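Sell Me the Answer

Last month I asked three companies to quote on a new phone system for our office. Sikora sent a brochure with 166 pages. I read the first five and still did not know whether a caller could leave a message after six o'clock.

Pimmont did better. Teresa Kurek called me and asked how many calls we miss in a day. I had no idea, so she told me how to find out – and the number was embarrassing. We bought from her. Her price was not the lowest.

Salespeople love what their product can do. Customers have a problem and a budget, and they would like to talk about those first.

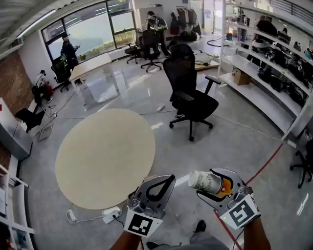 A paper cup with a green plant print.

If you write sales material, take out every line a customer would not ask about. Then call one customer and read out what is left.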